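**Progress report to Zandonwood – two-arm handling, household and shop-floor tasks**
Prepared by Darius Ilie, Bomden, 3/24/20

The grant asks whether a two-arm station can take over small chores that now need a person with both hands free. Work since January has covered two task groups: joining cables, and picking up light items for storage in a bin. The cable task uses an Ethernet plug and a white connector, one in each gripper, brought together end to end.

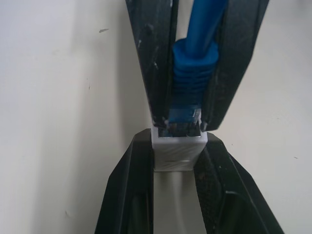 Can the station be left to do this unattended? Only for short runs, with an operator close enough to stop it. Of the last 70 cable trials, 20 needed a person to step in, in most cases to correct the angle of the plug before contact. The target in the grant is 3 interventions per 1,000 trials, and we don't expect to meet it with the present fingers.

The second group is harder to score. Thin items such as straws and flexible tubes bend under load, and the grip point drifts when the load passes from one arm to the other. Buzatu supplied a revised grip-force routine in January. It reduced drops but slowed the cycle.
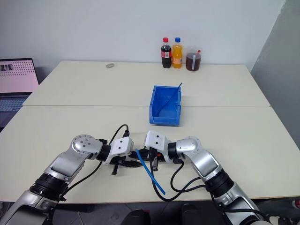 Cycle time is therefore reported separately from success rate in the attached sheet. A person clears a table faster than the station does, and we see no change to that within the current budget period. The case for the machine rests on repeat work at hours when staff are not available – restocking, sorting, end-of-shift cleanup.

Allent has asked for a trial on its own packing line. We recommend holding this until the bin task runs a full shift without a reset.
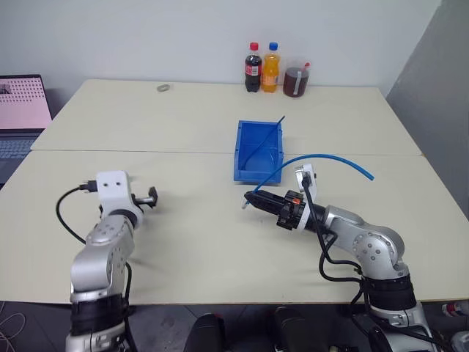 Remaining work for this period:

- replace the worn finger pads and repeat the cable trials
- add a wrist force limit for flexible items
- agree on a common definition of "intervention" with Allent

Spending is within plan. The finger order is the only open purchase.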